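I gave up on the big mugs in October. There were 14 of them in the cabinet over the stove, mostly gifts, and I used the same one every day because it was in front. The rest went into a box and I drove the box to the thrift store on Wednesday along with a lamp and some curtains.

What I kept was a set of plain white ceramic cups that had been sitting on the top shelf since we moved. They came from Yareli Magaña, who lived upstairs from us at the old place and was getting rid of most of her kitchen before she went to Tucson. I had been saving them for company. We don't have much company.

The switch changed more than I expected. My old mug held close to a pint. I would fill it at seven in the morning, drink half while it was hot, and find the other half on the windowsill at lunch. A smaller cup means I get up and refill it, and I drink all of it, or nearly.

The coffee is from Arumugam, the little grocery on our side of the river. They grind it behind the counter and sell it in brown paper bags with the weight written on in marker. I was paying more for Galesura before that, and I liked it fine, but the beans were always very oily and they gummed up my grinder. Now I buy it ground. I know you're supposed to grind it fresh. I did that for years and I don't miss cleaning the burrs.

I make it in a French press, three scoops, water just off the boil, four minutes. Ashwin Hegde told me to stir at one minute and skim the foam off with two spoons. I tried that for a week. It is better. I still stir but I've stopped skimming, so there's always a little grit that gets past the screen.

Grit is why I never drink the last mouthful. My father didn't either. He took his coffee from a steel tumbler and threw the end of it into the yard. 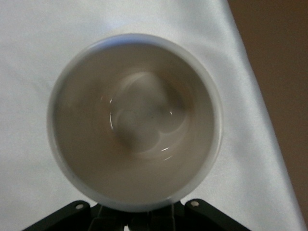 So I leave it, and then I have to remember to rinse the cup, or it dries into a ring that takes real scrubbing. Baking soda on a damp sponge works on the stains. I make a paste, leave it for a few minutes and wipe. I've stopped using the green scouring pad on anything white.

Two of the cups have a chip at the foot and those are holding pens on my desk now. I'd like to replace them, but there's no maker's name on the bottom and I haven't found a match. If anyone reading this has seen plain white ones sold singly, leave a comment. I don't want another boxed set.

Next on my list is the shelf with the food containers. I have more lids than containers and I've put it off since summer.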